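Fold planning (Reswood)

Last edited Fri 3 July, by Stelmakh

Fold planning is the part of the Reswood software that decides where a robot should take hold of a piece of cloth and where it should put it down. It was first written at Sasness for sorting clean laundry and is now kept as a separate package, with its own release each January. It runs alongside Fitemance, the control program that moves the arm.

Cloth is hard to plan for. A rigid part keeps its shape when it is lifted, but a shirt can lie in a great many ways, and much of it is hidden under itself. Reswood does not try to build a full model of the garment. It looks for edges, doubled layers and raised strips in the view from the wrist, and gives each one a score as a place to grip.
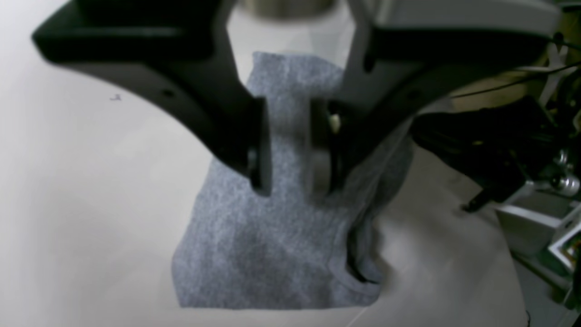
Grey knit fabric between the fingertips of a gripper, seen from the wrist. Photo: Sasness

The planner works in three stages. The first separates cloth from table by colour and texture, and small marks on the table top are dropped at this point. The second looks for folded edges, mostly from the shadow they cast. A dark line can be a hem, a seam or only a crease, so the program keeps more than one guess until the arm has moved. The third picks a grip point and passes it to Fitemance with a closing width and a lifting height.

Much of the view near the wrist is taken up by the fingers and cables. These are masked out using the known position of the arm, and the mask has to be made again whenever a cable is moved.

The grip scores were trained on over 2,000 labelled views, of which 200 were held back for testing. Plain jersey gives the fewest errors. Thin, shiny and patterned cloth is handled less well, and black cloth is often confused with the fingers themselves. A further set of 1,000 views, covering towels and socks, is being labelled.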